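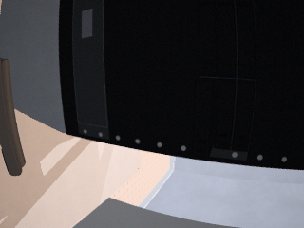 Can you buy a robot today that will do your kitchen chores?

You can buy one that vacuums the floor around the kitchen. Everything above knee height is still yours.

Guides > Home > Robots > Testing a chore robot

How to find out whether a machine can do a chore

Posted 11 Jun 2018 | 16 comments | 386 shares

Every few months somebody shows a video of an arm loading a dishwasher, and my inbox fills up with people asking whether to hold off on buying sponges. Buy the sponges. Then run the claim through the steps below, which I worked out after a long August with the Betstead counter arm and a lot of wet paper towels.

Step 1. Write the chore down as a robot would get it. "Wipe the counter" becomes: find the counter, find the cloth, pick up the cloth, move the toaster, wipe, put the toaster back. If the demo starts with the cloth already in the gripper, you've been shown the fifth item on that list.

Step 2. Ask whether it happened in a simulator. A rendered kitchen is a fine place to practice. A black oven front is a black oven front, and the grease behaves itself. Real appliances reflect the window, the lamp and the robot, and a depth camera may decide the oven door is a hole. Grisel, to its credit, says plainly which of its results are simulated. Dollen puts it in a footnote.

Step 3. Check the video speed. Look for a small "4x" in a corner. If you can't find one, watch a dripping faucet or a person walking past.

Step 4. Move something. Slide the mug 2 inches to the left and run it again. The Betstead arm went to where the mug had been and closed its fingers on air, with great confidence.

Step 5. Time yourself too. Include the setup, the restart and the part where you pick the spoon up off the floor.

Shops do better. The Ostapchuk parts loader does one job on one bracket all shift, bolted to a floor that stays put. Kitchens have drawers left open — and, in my case, a cat.

If a machine gets through all five steps, write to me. I have dishes.

Previous | Next | All guides | Contact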